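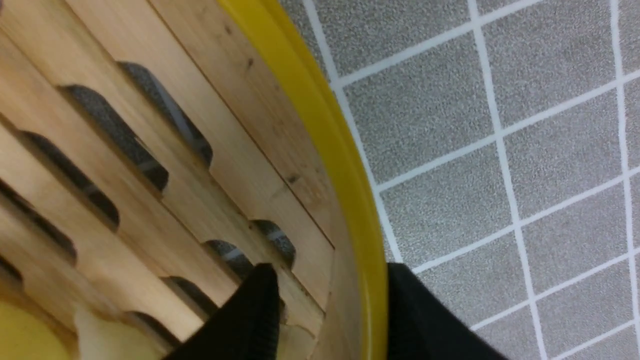
Skiltent Floor Grips, wrist camera set

Maintainer: Puspita Ismail, Amalel workshop team

We started this set in July, when the arm came to the Fiore furniture floor and people on the early shift began handing over the bending and lifting. It has 3,953 stills from 652 grip attempts, and we're really happy with how it's growing!

What's in it
Close views from the gripper: slatted wood, smooth curved rims, tile floor with white grout. 596 attempts have an operator note. The other 56 don't yet.

What changed for the crew
Less kneeling on tile, for a start. Eleven people now take turns as cell lead, and they choose which jobs the arm gets. Several had never touched a robot before and now write the best notes in the set (read the ones on rim grips, they're great). Finishing and final checks stay with the crew.

Known gaps
Daytime light only. Few dark woods. Rims are labeled by color, so "yellow rim" covers more than one product.

Loading
Unpack into the pledar folder and run the index script once. Old index files from v1 won't load.

Corrections are very welcome, from the floor especially. Send them to Puspita with the attempt number.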